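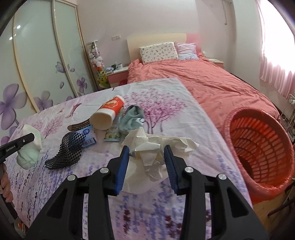

Faire les chambres, à la tâche ou à l'heure

Elle a commencé à seize heures par semaine, dans une résidence hôtelière de Kornum, pour compléter un temps partiel à la cantine. Douze ans plus tard, elle est gouvernante d'étage dans un établissement de 166 chambres, et c'est elle qui forme les nouvelles. Elle a accepté de nous parler de son métier à condition que ni son nom ni celui de l'hôtel n'apparaissent.

Au téléphone, elle parle vite, avec des chiffres. « Au début, on m'a dit que j'étais payée à l'heure. Sur le contrat, oui. Sur le planning, c'était un nombre de chambres. Si je finissais après, c'était pour moi. » Elle est restée deux ans dans ce système. Le linge était alors confié à Zamstead, un prestataire de la région, et les chariots arrivaient parfois à dix heures du matin. « On ne peut pas faire un lit sans draps. On attendait dans le couloir, et l'attente n'était pas comptée. »

Le changement est venu avec la reprise de l'hôtel par le groupe Panyasiri. La nouvelle direction a fait revenir le ménage en interne et a demandé aux équipes de noter leurs temps réels pendant tout le mois de février. « En février, c'est calme, on a trouvé ça malin de leur part. Alors on a demandé à recommencer en été. » Les relevés d'été ont donné un autre résultat, surtout pour les départs, quand il faut tout changer. Les cadences ont été revues, et une prime mensuelle de 50 euros a été ajoutée pour les étages sans ascenseur de service.

Nous lui demandons ce que les clients ignorent de son travail. Elle hésite. « Le poids, je dirais. Une couette de lit double, on la soulève, on la secoue, on recommence. Le soir, c'est dans les épaules. » Elle a fait une tendinite il y a quatre ans, reconnue après six mois de démarches. Le dossier est passé par deux médecins et une expertise. Depuis, elle montre aux débutantes comment border en pliant les genoux, et leur interdit de retourner un matelas seules.

Sur les produits, elle est plus réservée. L'hôtel a testé la gamme Jandgate, concentrée, à diluer soi-même. « Pour les vitres, rien à redire. Pour les douches, avec l'eau calcaire qu'on a, je reprends du vinaigre. » Les flacons sont désormais remplis le matin dans un local ventilé, ce qu'elle réclamait depuis longtemps.

Et les salaires ? En début de carrière, elle touchait 600 euros par mois pour son temps partiel. Elle ne souhaite pas donner le montant actuel, mais précise qu'elle gagne 320 euros de plus que lorsqu'elle était simple femme de chambre à temps plein. « Pour la responsabilité que c'est, ce n'est pas énorme. Mais je rentre à quinze heures, et j'ai pu élever mes enfants comme ça. »

Sa fille aînée a travaillé un été à l'étage avec elle. Elle n'a pas voulu continuer et suit maintenant une formation de comptable. « Elle fait très bien les lits », dit sa mère. De son côté, elle prépare une validation des acquis pour obtenir un diplôme de gouvernante générale. Il lui reste le dossier écrit à terminer, qu'elle rédige le soir, à la table de la cuisine.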